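# Workshop notes: the arm project at the Kvam bench

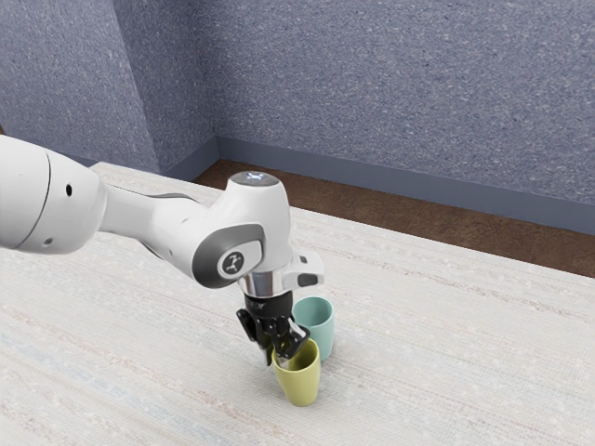
*The simulated bench, with the gripper at the rim of the yellow-green cup and the teal cup behind.*

The arm group has spent the fall on cups. The job we set ourselves in May was to get a secondhand arm in the back room of the Turnness Street workshop to pick up one cup and stack it in another, and to do it from a program that any member could start without one of us standing there. We are part of the way. This item covers what has been built, what is still in boxes, and what we need from the membership before the winter sessions.

For anyone who missed the spring newsletter: the workshop bought the arm from a packaging firm in Kekberg that was closing a line. It came with its controller, a cable that was too short, and no gripper. We paid $900 for the lot, which came out of the shared tools fund, and Marit Lindqvist drove over with a trailer to get it. It went into storage under the stairs until the floor in the back room was finished.

## Why we are working in simulation first

The back room bench is not ready to take the arm. The old top flexed when you leaned on it, and an arm that swings fast will find any flex there is. Keir Paterson is building a new stand from square steel tube with a plate on top, and it will bolt to the slab at four points. Until it is done, the arm stays where it is.

So the programming is being done on a computer. We have a model of the arm, a model of a two-sided gripper, a table, a corner of a room and a pair of cups. The walls and floor are placeholders. Marit put them in so that the view would have some depth to it and so that we would notice if we sent the elbow through a wall, which we did on the second evening.

The simulator runs on the old desktop by the laser cutter. It is slow. A single pick takes longer to compute than it would take the real arm to do, but it can be left running, and we usually start a batch before locking up. The log file is on the shared drive in the folder called "cups."

## Picking by the rim

There are two obvious ways to hold a cup with no handle. You can go in from the side and squeeze the body, or you can come down from the top and pinch the wall, with one finger inside and one outside.

We began with the side grip. It works well with one cup on an open table. With two cups close together it does not, as the outside finger needs space that the second cup is taking up. The gripper either nudged the second cup along or stopped short and closed on nothing. Moving the cups farther apart would have solved it, but the whole point of the exercise is to deal with things that have been put down near each other.

The rim grip only needs room for one finger on the outside, and you can choose which part of the rim to use. We go in on the side away from the other cup. The wall of the cup is thin, so the gripper hardly has to open, and that keeps the linkages out of the way.

The drawback is accuracy. With the side grip you can be off by a good deal and the fingers will center the cup as they close. With the rim grip a small error puts a fingertip on top of the rim, and then the arm is pushing straight down on a cup. In simulation the cup skates off. On a real bench with a real arm, something would break, and we would rather it was not the gripper.

Keir's fix was to split the move in two. The arm first goes to a point above the rim and stops. It then comes down slowly in a straight line, and if the force on the wrist goes over a set limit it backs up and tries again a little farther out. We have the limit at 2 newtons for now. It may be too fussy for the real arm, where the cable drag alone could set it off, and we expect to change it.

We ran 500 picks with the new routine, moving the cups to a random spot each time. It missed 25. Most of the misses were with the cups at the far end of the table, where the arm is stretched out and the wrist cannot tip back enough to come down straight. A few were plain bugs and have been fixed. We have not rerun the full batch with the fixes in.

## Stacking

Picking is the easy half. Holding a cup by one side of the rim means it hangs a bit off level, and a tilted cup catches on the lip of the one it is meant to go into. Both cups are tapered, so there is some forgiveness once the base is inside the mouth. Getting it there is the trouble.

There are two ideas being tried:

- Rotate the wrist slightly after the lift to bring the cup level again. Marit has this working for a single cup at a fixed height.
- Lower the cup tilted, let the low edge go in first, and then bring the wrist around as it drops. It looks more like what a person does, but it needs a lot more tuning.

The other matter is the finger that is on the outside. When the first cup goes down into the second, that finger has to end up outside both walls or let go before it reaches the second rim. At present we let go early and allow the cup to fall the last bit. It is ugly but the cup goes in most of the time. If any member has done this kind of thing at work, please talk to us.

## The real hardware

The stand is cut and half welded. Keir has the legs and the lower frame done and is waiting on the top plate, which is being drilled at Parnthorpe Metals to match the bolt pattern on the arm. They have quoted us two weeks. When it arrives there will be an evening of lifting, and we will need four people who do not mind carrying something awkward through the side door.

The gripper is the biggest open item. A new one of the kind in the model is out of our price range. We are looking at used ones, and Keir has also drawn up a simple two-finger version with a hobby servo and printed links. The printed one would be fine for a light cup and not for much else. A test piece is on the shelf above the drill press. Please handle it if you want to, but don't force the links past the stops, as the pins are only pressed in.

For fingertips we want something a little soft. Bare printed plastic slid off a glazed cup when we tried it by hand. Silicone tubing slit down one side and pushed over the finger held much better, and it costs next to nothing. Marit has also cast one pair of tips in a two-part rubber. They came out with bubbles but are usable.

The controller powers up and talks to the desktop over a network cable. The backup battery inside was flat and has been replaced. We had to re-enter the joint zero positions from the label inside the lid, and those need to be checked against the marks on the arm once it is standing up. No motion commands will be sent until that has been done.

## Safety rules for the back room

These apply from the day the arm goes on the stand:

1. No one runs the arm alone. There must be a second person in the room with a hand near the stop button.
2. The yellow line on the floor marks the full reach plus a margin. Stay behind it when the controller is on.
3. Speed is locked to the slow setting. The key for the full setting will be in the office and will stay there.
4. New programs are run in the simulator first, then on the arm with no cup, then with a plastic cup. Glass and ceramic are not allowed.
5. Turn the controller off at the wall when you finish, and write the session in the book.

We know rule 1 will annoy people who come in during quiet hours. It is a condition of the insurance and we can't bend it.

## What we could use

- A used two-finger gripper, any make, working or not. We can repair mechanical faults. Missing electronics are harder.
- A length of flexible cable chain, wide enough for two cables and an air line.
- Plain tapered plastic cups in two colors. They should be stiff enough to stand being pinched at the rim. The camera we plan to use later will sort them by color, so please no patterns.
- A desktop computer with a better graphics card than ours. It does not need a screen.
- A steady hand for wiring the stop circuit. It will be checked by an electrician, but we would like to have it tidy before he sees it.

Leave donations on the bench under the window with a note saying they are for the arm group. Do not leave them in the general parts bins, where they will be used for something else by the end of the day.

## Next session

The group meets next on 11/17/18 in the back room, from ten in the morning until lunch. The first hour is a walkthrough of the simulator for people who have not used it. You do not need to know how to program, but bring a laptop if you have one and want to follow along. After that we will be working on the release step and, if the plate has come, measuring up the holes.

If you want to try the pick routine before then, the desktop login is on the card taped to the monitor. Start the program called "rim_pick" and leave the force limit where it is. To move the cups, change the numbers in the first block of the settings file and save it. If the arm goes through the table, you have the table height wrong - it is measured from the arm's base and not from the floor.

Questions can go to Keir or Marit, or on the sheet pinned to the back room door.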